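Week 5 notes: Infiltration, runoff and why your plot numbers won't behave
Angus Swanson, Soil and Water Field Methods

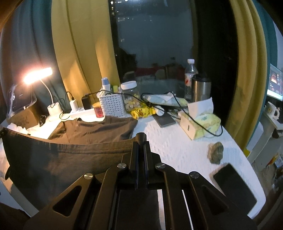 Before we start

I've cleaned these up from what I said on the board last time, plus the bits I ran out of time for. Read them before the Loneck trip please (especially the part on ring size, which trips up half the class every year!).

What infiltration capacity means

Infiltration capacity is the fastest rate at which a soil can take in water at a given moment. We write it as a depth over time, so millimeters per hour, same as rainfall. That's handy, because you can lay one right on top of the other. If rain comes down at 42 mm/hr and the soil can take 30 mm/hr, then 12 mm/hr has to go somewhere else – first into the little hollows on the surface, then downhill.

The rate drops with time. Dry soil pulls water in hard at the start, then the pull weakens as the wetting front moves down, and eventually you get a nearly steady rate. Most of you will want to stop reading the ring too soon. Keep going until you have several readings in a row that barely change, and even then give it one more for luck.

Two ways to get runoff

Rain falling faster than the soil can absorb it gives you infiltration-excess runoff (you'll see it called Hortonian in the older papers). Bare tracks, crusted fields and compacted yards do this a lot.

The other kind is saturation-excess. The soil might have a perfectly good infiltration rate but it's already full, so even a gentle drizzle runs off. Look for it at the foot of slopes and next to streams. At Komcombe we have both kinds within a short walk of each other, and I love that site for it, mud and all.

Ring infiltrometers

Push the ring in straight. If you rock it from side to side you open a gap along the wall and water races down it, and your rate comes out far too high. Small rings also miss the big root holes, or land right on top of one, so expect wild scatter between neighboring spots. A bigger ring smooths some of that out but it's heavy and drinks an awful lot of water, and you're the ones carrying the jugs up the hill.

With a double ring, keep both water levels the same. Only the inner one gets measured.

The Danulwood numbers

The Danulwood handout gives a catchment area of 2,052 hectares. Suppose 40 mm of rain falls evenly and a quarter of it leaves as storm runoff. That's 10 mm, or 0.01 m, over 20,520,000 square meters, so 205,200 cubic meters of water. Check your zeros! Hectares to square meters is where they go missing.

For next time

Read the Halliday chapter on soil crusts, skipping the long derivation unless you enjoy that sort of thing. Then sketch an infiltration curve for the forest plot and one for the track on the same axes. Rough is fine, but label your units.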